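Home | Projects | Methods | Data | Contact

Storage Stability of a Rabbit Polyclonal Antibody in Indirect ELISA
Project report, Drultness teaching lab, March

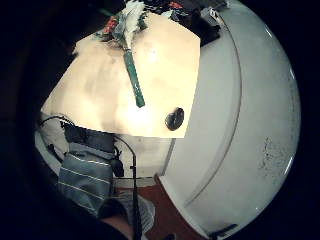
Figure 1. Green handle on a cream-colored panel, next to a curved white surface.

1. Aim
To test whether repeated freezing and thawing lowers the titer of a rabbit polyclonal antibody against ovalbumin.

2. Materials
The antiserum came from Wokby as one lot and was split into 54 aliquots on arrival. Plates were coated overnight at 4 °C with ovalbumin in carbonate buffer, 2 µg/mL. Blocking was done with 200 µL of 1% casein per well. BSA was tried first and dropped - background was too high in the blank wells.

3. Method
Aliquots were thawed on ice, mixed by inversion and refrozen at -20 °C. Serial dilutions were run in duplicate. Curves were fitted in Lekside with a four-parameter model. In all, 157 wells passed the duplicate check; the rest were left out of the fit.

4. Results
Titer held steady through the early cycles and fell after the fifth. Aliquots kept in glycerol showed no clear loss. Edge wells read high on one plate, and that plate was repeated.

5. Limits
Only one lot was tested. Protein content after thawing was not measured, so loss by clumping and loss by sticking to the tube cannot be told apart.

Author: Abeysekara

This site uses cookies to remember your settings. Accept | Decline

Contact the teaching lab | Back to top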